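Handout 6: Faults in two-arm work with soft parts
Course: Safe Operation of Manipulators, Ullosham
Prepared by Ileana Crăciun

Please read this before the practical. We will use the lacing cell as our case, because all of you will work with it from September, and because its fault log is short enough to read completely.

1. The fault

The cell has two arms on one front rail. The controller program, called Manole, gives each arm its own zone and one shared zone in the middle of the table. Shoe lacing needs both grippers in the shared zone at the same time, so the usual rule "one arm inside, one arm waits" is switched off for this task. In its place there is a minimum distance between the wrists, which was set to 74 mm.

In run 18 the left arm held a lace and the right arm pulled on the same lace. The lace did not slide. Both arms increased their force, the shoe was lifted from the table, and the left wrist stopped with an overload message. The right arm received no stop signal and went on pulling for 592 milliseconds. 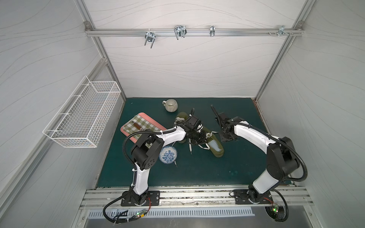 2. Why the distance check did not help

The distance check was working correctly. At the moment of the fault the wrists were farther apart than the limit, so for the program everything was in order. The problem came through the lace, and Manole has no model of the lace. This is the main point of the handout: two arms holding the same object are one mechanical system, also when the software treats them as two.

The second cause was in the stop chain. The overload stop was local to each arm, as the supplier, Cilbridge, delivers it. Only the red button stops both.

The other objects on the table were left in their places for the lacing trials. The mug, the bowl and the tray with the checkered cloth have fixed positions in the program as obstacles. 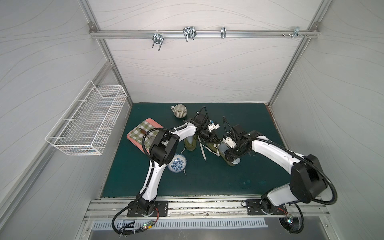

A fixed obstacle is correct only as long as it does not move. A lace can catch on a handle or a rim and pull it some centimeters, and after this the stored position is wrong. In the log we found 21 warnings of type "unexpected contact", and for most of them we could not say which object was touched. I ask you to check the positions before each run - also when you are sure that you did not move anything.

3. What was changed

Overload in one arm now stops both arms. The pulling force is limited in the program Bumum, which controls the grippers, and the limit is lower when both grippers are closed. After a stop, the grippers stay closed until the operator opens them one at a time, the right one first. Do not reach in to free a lace while the arms have power. 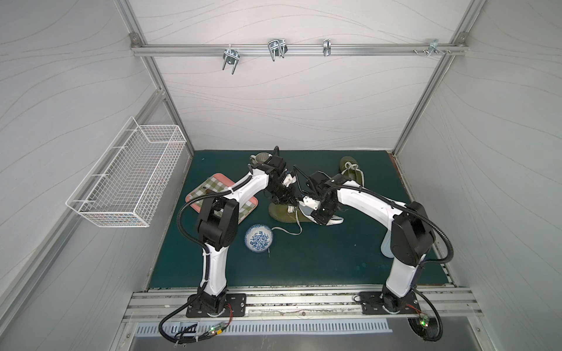
Fig. 3. Both grippers in the shared zone, right gripper closed on a white strap-like item.

4. To prepare

Draw the stop chain before and after the change. Mark where the signal was missing. Then write half a page on this question: which other tasks in our laboratory connect two arms through a soft object? Bring the drawing on paper, please.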